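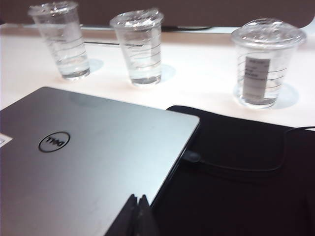 Drinks and laptops on the same desk

Most spills at a desk happen when you reach for something else. A few habits cut the risk.

Keep cups on the far side of a closed laptop, or well off to one side of an open one. Leave a hand's width between them. Throw out old cups on Friday before you go home.

Lids

A snap-on lid won't stop a spill, but it slows one down. Press all the way around the rim until it sits flat. Hold a thin plastic cup low when you do this – squeezing near the top can pop the lid off again.
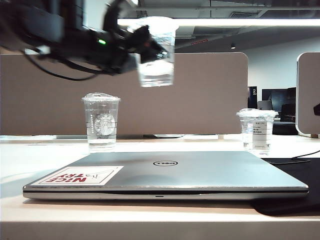 Clear cups and a closed laptop on a white desk.

Labels

Cold cups sweat, and paper labels go soft and leave glue behind. Peel them before you reuse a cup. Custódio Lobo at Wanddale rubs the glue off with cooking oil, then washes with dish soap. 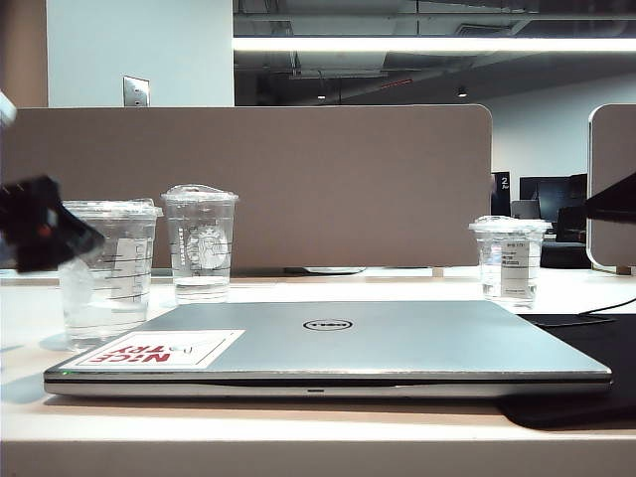
Reused cups are fine for watering desk plants or rinsing brushes. Pick ones with something printed on the side to measure by. The large cup at the left has lines up its side, so you can fill it to the same mark every time. Don't use hot water in thin plastic.

If it spills anyway

1. Unplug the charger and shut the laptop down.

2. Lift it off the desk mat. Fabric holds water underneath.
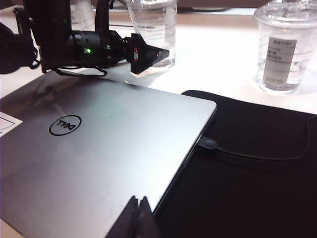
3. Blot with a dry towel, working from the edges in. Leave it off for two days.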